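**Upholstery cleaning quote - is this normal??**

**okero_kev**
Need a sanity check. Three seater, fabric, nothing fancy. Got two quotes. Faulkner want 5 visits over the year on a "care plan", Mindier will do it once and go away. Mindier bloke was in and out in 10 minutes, didnt even lift a cushion. Who do I go with? Leaning Mindier. Wife says Faulkner.

**tuftedup**
Once and go away. Care plans are a money spinner. Next.

**Raelene Rewi**
Depends on the fabric tbh. Check the label under the seat for the code - W is water based, S is solvent only, X is vacuum and nothing else. If the Mindier chap didn't look for it I'd be wary. We had ours done wet when it should of been dry and got a tide mark right across the back. Never came out.

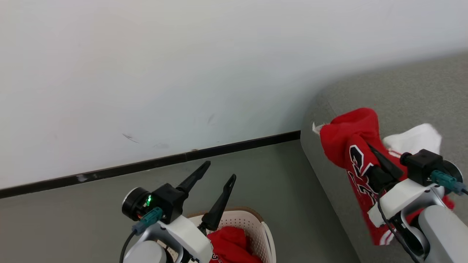

Anyway, ask both of them what method they use and get it in writing. If they can't tell you over the phone, ring someone else. And ask how long before you can sit on it.

**okero_kev**
Ok label says WS. So either?

**Raelene Rewi**
Yes either. Still test a hidden bit first.

**vaughan_p**
Going to disagree with tuftedup. I clean for a living (not for either of those two, before anyone starts). With kids or a dog, once a year isn't enough. 5 is daft though. Two is plenty, hoover in between. Crevice tool down the back and sides, that's where all the grit sits and it's grit that wears the fabric out.

**tuftedup**
Well you would say that Vaughan, you get paid per visit

**vaughan_p**
I get paid either way mate. Did more than 2,376 sofas before I stopped keeping the book. Most of the bad ones were people having a go with a hire machine, far too much water, foam still wet inside days later. Smell is unbelievable.

**nettle_soup**
Hire machines are fine if you go slowly?? Done mine that way for 7 years. Two dry passes for every wet one, windows open, fan on it. No smell.

**vaughan_p**
Then you're one of the careful ones. Most aren't.

**okero_kev**
What about the Grerkia powder stuff, anyone? Neighbour swears by it. Brush in, leave, hoover off.

**nettle_soup**
Tried it. Ok for freshening up, useless on greasy arms. Took me ages to get it out of the seams too. Put a sheet down.

**Raelene Rewi**
Agree re the arms. That's skin oil mostly, powder won't shift it. Our place is easy enough to do now, hard floor and not much in the way, so I just move what's on the seats and get on with it.

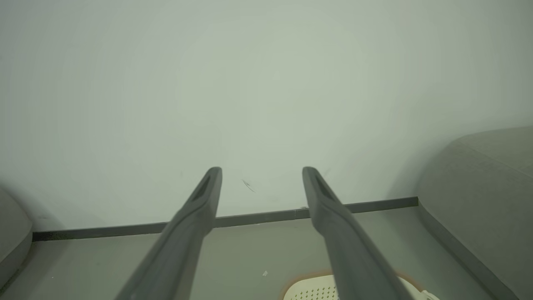
*Our place, plain wall at the back.*

Greasy bits I do by hand, tiny bit of upholstery shampoo on a white cloth, dab dont rub, then a clean damp cloth after. Not a coloured cloth, the dye can come off.

**tuftedup**
Still say one proper clean and leave it alone. People fuss too much.

**okero_kev**
Rang both. Faulkner will do a one off if you push, hot water extraction, and they asked for the label code before I'd even mentioned it. Mindier said "the usual". So wife wins. Booked for March, will report back.

**vaughan_p**
Good choice. Ask them to do the arms first while the machine's at its hottest. And keep the dog off it till the next day.

**okero_kev**
No dog. Two teenagers.

**vaughan_p**
Twice a year then.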